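Courses > Furniture and Finishes > Unit 2 > Handout: Reading a Tabletop

1,617 views | 2 comments

Before anyone opens a can of anything, look at the top. Mervin Gill, who taught this unit before me, made his students stare at a board until they were bored and then made them stare some more. I have cut the staring to a few minutes and attendance has improved.

Start with the grain. Straight, parallel lines usually point to a board sawn close to the radius of the log. Nested arches, which the trade calls cathedrals, turn up when the saw runs at a tangent to the growth rings. People pay extra for one or the other depending on what their neighbors have. 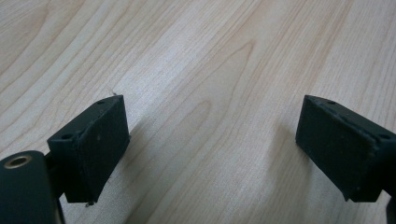

A pale top with cathedral grain shows the arch best in flat, even light. Follow the lines on either side as they bend around the loop. Your sanding goes with their general direction, and no, you don't have to steer around the point like a race driver. Brayden Kennedy tried that last November and we are still talking about it.

Sanding, then. Stay off the 600 grit on bare wood if you plan to stain. It looks lovely and then the stain sits there like a guest who won't take off his coat. Save the fine paper for between coats of finish, and if you find 4,000 in the drawer, put it back – it belongs to Karine Thibodeau and she polishes knives with it.

A matte surface is easy to live with but will turn shiny where elbows go. Don't chase those spots with wax. Clean the top, let it dry, and look at it from a low angle toward a window.

For next class: find a table at home, sketch the grain of one board, and mark which way you would sand. Shirley Kennedy has spare pencils. Return them.

Shares: 2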